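**Re: Planner says the cubby is full. The cubby is not full.**

**mapmoth**
Software question, so please hold the gripper recommendations.

Task is shelf to basket. Right hand picks fruit out of a white cubby unit, left hand holds a red plastic basket. Stack is Ursu for the whole-body side and Fikiter for the occupancy map. The trouble is that Fikiter looks at a glossy white panel inside another glossy white panel and concludes that the space between them is haunted. I get voxels floating in the middle of the compartment, the planner politely refuses to put a hand through them, and the whole thing stands there thinking until the 38 second timeout expires.

Turning the filter up kills the ghosts. It also kills the divider panels, which the forearm then discovers by other means.

**quietquaternion**
What's your depth source, and is the map fed from the head only?

**mapmoth**
Head only. Stereo, no projector. Latency from capture to map is 70 ms, so I don't think it's a timing thing.

**quietquaternion**
It's a bit of a timing thing. At 70 ms with the neck moving, every divider gets written into the map twice, once where it is and once where the head thought it was. Freeze the neck, rebuild the map, see if the ghosts thin out. If you're interpolating the transforms with Fikiter's default you're getting the *latest* one, which was a choice somebody made.

**bracket_gremlin**
Why are you mapping a shelf at all? It's a shelf. It has been the same shape since the day it was assembled. Fit a model of it once, localize against the front edges, throw the depth away inside the unit and only use RGB for the fruit. I did this in Nurnitwood for a parts rack and never looked at a voxel again.

**mapmoth**
Because next month it'll be some other shelf and I'd like to not be measuring furniture for a living.

**bracket_gremlin**
You're currently debugging ghosts for a living. Measuring takes an afternoon.

**tallowcat**
Obligatory: train a policy, delete the planner. You have teleop? Record demos, done. No map, no ghosts.

**bracket_gremlin**
And when it clips a divider you ask it why and it gives you a tensor.

**tallowcat**
When yours clips a divider you get a 400-line log that says PLAN VALID.

**quietquaternion**
Both of those are fair. Can we do the map first?

**mapmoth**
Froze the neck. Ghosts down by a lot, not gone. The remaining ones hug the inner corners, where two white faces meet and the matcher has nothing to hold on to. I'm annoyed that the answer was in the transform lookup, given that I wrote a comment above that line saying "check this."

New problem, now that it will go in: the basket. In Ursu I attach it to the left hand as a box. A solid box. So the planner believes the left arm is carrying a small refrigerator and won't let the right hand anywhere above it, which makes the placing half of pick and place kind of theoretical.

**quietquaternion**
Five thin boxes. Four walls and a floor. Ursu takes compound attachments, the docs just bury it under "tool changers."

**fultamham_ops**
Lurker from Fultamham here. We had the same setup with a wire tray. Compound shape works, but also tell the self-filter about it. Ours was removing the arm from the point cloud and leaving the tray, so the tray was an obstacle colliding with itself. Two weeks of that.

**bracket_gremlin**
I'd like to point out that a basket on the floor has no attachment problem.

**mapmoth**
A basket on the floor also has no reach from the upper tiers. Compound attachment is in, self-filter knows about it, planning over the rim works in sim. I also split the approach in two: free-space plan to a pregrasp outside the opening, then a straight-line servo in with the map ignored except for the fitted edges of that one compartment. So yes, gremlin, I fit the edges. Enjoy it.

Pear and apple from the head, then the same setup from the room: 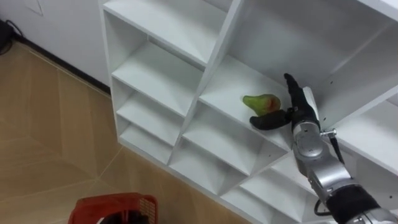
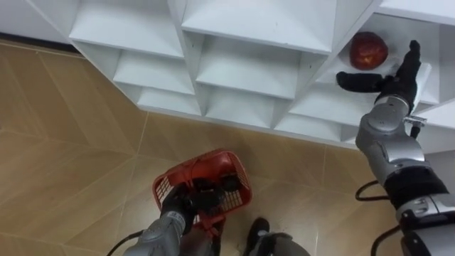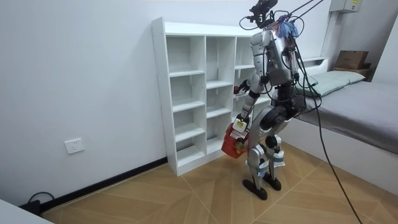

What I still don't like is the handoff between those two stages. If the servo gives up halfway, the planner wakes with the hand already inside the opening, and by its own rules that start state is in collision. It then declines to plan out of a place it shouldn't be in. Current workaround is to replay the servo path backward, and I feel about that the way you'd expect.

**quietquaternion**
Backing out along the entry path is what I'd do on purpose. Just check that the fruit isn't in the hand, or the clearance on the way out isn't the one you had going in. Two margins, one for empty and one for holding.

**tallowcat**
A policy would simply

**bracket_gremlin**
No.

**tallowcat**
I was going to say a policy would simply have the same issue with occlusion. Once the hand's in there the head camera mostly sees hand. Where's your estimate of the fruit coming from during the servo?

**mapmoth**
Last good detection before the fingers cover it, held fixed. If the fruit rolls, I close on a memory.

**fultamham_ops**
Check finger current after closing and compare against an empty close at the same pose. Crude, but it caught most of ours. I can dig out the script if you don't mind that the variables are named after soup.

**mapmoth**
Send the soup. I'll post the transform patch once I've taken the comment out.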